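3 住宅室内饰面的触感评价与日常维护负担

3.1 调查对象与方法

既有研究多从视觉偏好的角度讨论住宅室内饰面的选择,对居住者在日常使用中形成的触觉经验关注较少。本节以Domivis住宅调查所覆盖的60户家庭为对象,考察居住者对金属、石材、木材三类饰面的主观评价,并分析该评价与清洁频率、更换意愿之间的关系。受访住宅分布于Umirside与Kereama两个居住区,前者以近年竣工的集合住宅为主,后者包含较多经过局部翻修的旧有住宅。两区在户型面积与家庭人口构成上较为接近,在厨房和卫生间的翻修程度上则有明显差别。

调查采用入户访谈与自填问卷相结合的方式。访谈平均时长为45分钟,由同一组访员按照统一提纲进行,内容包括饰面的选定过程、入住后的使用感受、清洁用品的种类以及对老化痕迹的容忍程度。问卷共设13个题项,以五级量表计分,涉及冷暖感、光滑感、洁净感、耐久感和整体满意度等方面。卧室及储藏空间的饰面与手部接触较少,未列入本次分析范围。

关于“饰面”一词,本文取较宽的定义,既包括台面、墙面等大面积表层,也包括杆件、把手、支座等小型构件的外层处理。在访谈提纲的试用阶段,部分受访者仅将饰面理解为墙面涂料或瓷砖,对五金构件鲜有提及。正式提纲据此增加了一组专门针对小型构件的问题,并请受访者在回答时触摸相应部位。

3.2 饰面类型与触感评价

从整体满意度看,三类饰面之间的差距小于预期,而各类饰面内部的差异较为突出。金属构件的评价主要取决于表面处理方式。镀铬或抛光的浅色金属在洁净感一项得分较高,但受访者普遍反映水渍与指印明显;深色仿古处理的金属在洁净感上得分居中,在耐久感上得分较高。多名受访者将深色金属描述为“稳重”“不显旧”,也有受访者表示难以判断其是否已经擦拭干净,因而擦拭次数并未减少。

石材台面的评价呈现另一种分布。浅色大理石在视觉评价中占有优势,冷感则使其在触感评价中出现分化:经常从事烘焙的受访者将冷感视为优点,家中有幼儿或高龄者的受访者则多持保留意见。木材制品的冷暖感得分在三类材料中最高,且受访者对木纹的描述最为具体,能够指出条纹走向、深浅拼接和边缘圆角等细节。上述结果表明,木材的触感评价与视觉辨识之间存在较强的联系。
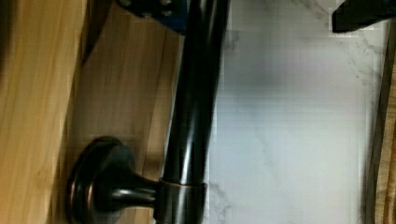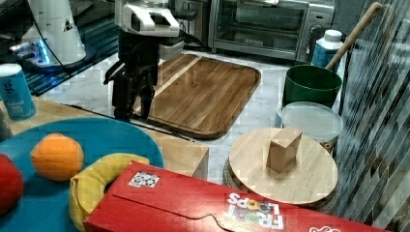
图3 深色金属杆件与壁装支座(上);白色大理石台面与条纹木砧板(下)

为检验表面处理方式的影响是否独立于构件位置,本文将金属构件按手部接触频率分为高、低两组。高接触组包括毛巾杆、水龙头手柄和门把手,低接触组包括搁架支撑和镜框。结果显示,处理方式对洁净感的影响在高接触组中更为显著,在低接触组中则不明显。换言之,居住者对金属表面痕迹的敏感程度随接触频率而上升。这一趋势在Umirside与Kereama两区均可观察到,但后者的个体差异更大,可能与旧有住宅中新旧构件并存有关。

3.3 清洁频率与维护负担

受访家庭中,有40户表示每天擦拭厨房台面,其余家庭多为隔日擦拭或在烹饪后视情况处理。卫生间五金构件的清洁频率明显低于台面,且多集中于周日的集中清扫。清洁频率本身与整体满意度之间没有呈现稳定的相关关系,而受访者对“清洁是否费力”的主观判断与满意度之间存在负相关。由此可见,维护负担应当以主观感受加以衡量,仅以频率作为指标容易低估部分家庭的实际负担。

访谈资料进一步显示,维护负担的来源主要集中在材料交接的部位。法兰与墙面之间的缝隙、台面与墙砖的接缝、木制品的凸起边沿,均被反复提及。此类部位面积有限,所需的时间却往往超过大面积表层。一名受访者指出,擦拭整块台面只需片刻,清理龙头底座一圈则需要换用细刷。住宅设计文献通常按面积估算清洁工作量,对接缝与构件根部的处理缺乏讨论,有必要在今后的评价体系中予以补充。

清洁用品的选择亦影响饰面的老化过程。部分家庭以同一种弱酸性清洁剂处理全部表面,对大理石而言并不适宜,长期使用可导致表面失光。仿古金属若以研磨性海绵擦拭,其外层亦可能逐渐变浅。了解上述注意事项的受访者多为亲自参与饰面选定的家庭成员,通过租赁或购买既有住宅入住者的了解程度普遍较低。住宅交付时所附的说明资料多以设备操作为主,涉及饰面养护的内容往往只有简短的一两行。

3.4 更换意愿

关于更换意愿,本文沿用Skiveter量表的分级方式,将回答分为“继续使用”“局部更换”和“整体更换”三级。石材台面的整体更换意愿最低,受访者多以费用和施工影响作为理由。小型金属构件的局部更换意愿较高,且与住宅年限的关系较弱,与风格是否统一的关系较强。木制品中可移动者,如砧板、托盘,在受访者看来属于消耗性用品,其更换通常不被视为翻修行为,因此未计入更换意愿的统计。

需要说明的是,本次调查的样本规模有限,且受访者对自身清洁行为的陈述未经实地观测核对。两区的气候条件相近,结论能否适用于湿度较高的地区尚待验证。此外,触感评价在入户时一次完成,未能反映季节变化对冷暖感的影响。下一节将结合住宅平面与构件布置,讨论接缝数量对维护负担的影响。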